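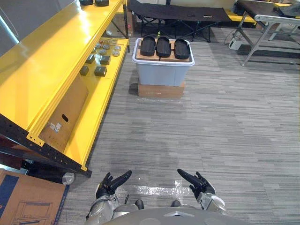 Two robot hands, ready and waiting, with three black trays on a board further along.

How does a robot know where its hands are?

Shut your eyes and touch your nose. Easy! Now think about how strange that is. You couldn't see your finger and you couldn't see your nose, but they met in the middle anyway (and if you poked yourself in the cheek, have another go).

Your body keeps a sort of map of itself. Your muscles and joints are always sending little messages to your brain: elbow bent, wrist straight, thumb out. A robot needs a map like that too, and it gets one from software. Software is the set of instructions that runs on the robot's computers, and it's the part I get most excited about, because you can't see it at all.

Say we want the robot to pick up one of those black trays. What has to happen?

Step one: looking

A camera doesn't understand anything. It gives the computer a huge grid of tiny coloured dots called pixels, and every pixel is just numbers. Somewhere in all those numbers is a tray, and somewhere else is a stripy grey carpet, and the software has to work out which is which. This job is called perception.

People help it learn by showing it lots and lots of pictures. Theda Ruppert, who writes perception programs, once used 837 pictures to teach a program what a tray looks like. It then got muddled by a shiny floor! Shiny things are hard for computers. Light bounces off them and makes bright patches, and a bright patch can look like an object if you've never met one before. So Theda added more pictures with bright patches in them, and the program got better at ignoring them.

Step two: how far away?

Hold up one finger and look at it with your left eye, then your right. Did it jump sideways? Your brain uses that jump to judge distance. Lots of robots have two cameras side by side and do the same sum. Near things jump a lot and faraway things hardly jump at all.

Step three: making a plan

Now the software has to plan a path for the arm. It can't just go in a straight line if there's something in the way. Look at the big yellow shelves on the left of the photo – swing your elbow out too far that side and CLONK.

So the computer practises in its imagination first. One planning program, called Ondo, tries out 210 different paths before the arm moves even a tiny bit. It throws away every path that bumps into something, then picks a nice smooth one from those that are left. Trying them all takes less time than it takes you to say "sausages".

Step four: moving and checking

This part is called control. The software tells each joint to move a little, checks where the joint has got to, and fixes any mistake. Then it does it again. And again! You do this when you carry a full cup of water across a room. You don't decide everything at the door. You watch the water and keep changing what your hands are doing.

Closing the fingers is the fiddly bit. Squeeze too softly and the tray slips, squeeze too hard and it might crack.

Try it yourself

You need a friend, a blindfold and a plastic cup.

Put the cup on a table. Your friend wears the blindfold and is the robot. You are the software. You can only use these 5 commands: left, right, forward, down, close.

How many commands did it take? Malte Kleinschmidt tried this with his class in July and their first go took 72. Swap over and see if you can use fewer. Then try it with a book standing in front of the cup, and work out which extra command you wish you had.

Words to know

Pixel: one tiny dot of a picture.
Perception: working out what is in a picture.
Planning: choosing how to move before moving.
Control: moving, checking and fixing, over and over.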